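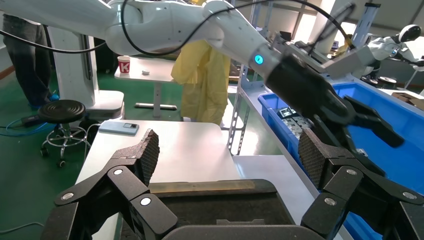 A reader of the January issue of this guide wrote in to ask whether bins of metal parts could go on the shelf before the rack was fixed to the wall, as the rack had felt steady enough with nothing on it. They can't. Fix the rack first, then load it. The order of the steps below has been changed to make this plainer.

Section 3. Fitting shelves and loading bins

Before you start, you should have finished Section 2, with the uprights standing and the base rails in place. You will need the spanner from the Endden pack, a spirit level and a pencil. Shelf clips are in the bag marked Curex. Wall fixings are not supplied.

Fitting a shelf

1. Choose the height of the shelf and mark the slot on each upright with the pencil. Count up from the bottom slot, as the floor may not be level.

2. Push a clip into each marked slot from the inside and press down until it clicks.

3. Lower the shelf on to the back clips, then on to the front clips. The ridged side faces up.

4. Lay the level along the shelf and then across it. If it is out, turn the foot below the low corner.

5. Fit the diagonal brace and tighten its bolts by hand only.

6. Fix the rack to the wall through the top slots. Use fixings that suit your wall.

7. Go round all the bolts with the spanner.

Note: leave at least 126 mm between the rim of the bin and the shelf above, or you will not get your hand in with a long part.

Caution: the edges of the slots can be sharp. Wear gloves when handling the uprights. 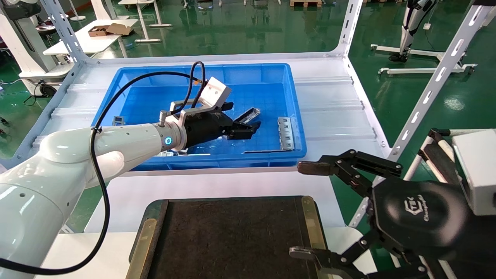

P. Gullis
Technical writer, Curex
June 3, 2022

Loading a bin

The blue bins used on this shelf have a thick rim and a gridded base. Small parts can settle in the grid and be hard to pick out, so washers and screws should go in a tray of their own.

1. Set the bin down flat, with all of its base on the shelf.

2. Wipe any oil or swarf off the parts.

3. Put long pieces in first, lying along the length of the bin. Slotted brackets and flat strip can share a bin.

4. Put blocks and other heavy pieces in next, low down and spread out. Do not stack them in one corner.

5. Add short pieces last, where they can be seen.

6. Check that no part stands above the rim.

The most you should put in one bin is 11 kg. The most for one shelf is 100 kg, spread evenly, and this includes the weight of the bins.

Caution: do not drag a loaded bin across the shelf. Lift it by the rim with both hands.

Taking parts out

Work from a table in front of the rack where you can, with a mat on it for parts that scratch. Keep one hand clear of the rim when lifting out a long bracket. If two pieces have caught on each other, lift both out and separate them on the mat.

If a shelf rocks

Empty the shelf before doing anything else. Check that every clip is pressed fully down, then check that all the clips are in slots of the same height. A clip one slot too high is the usual fault. If a clip is bent, replace it. Spare clips are sold in bags under part name Gullis 3.

Section 4 covers joining a second rack to the first.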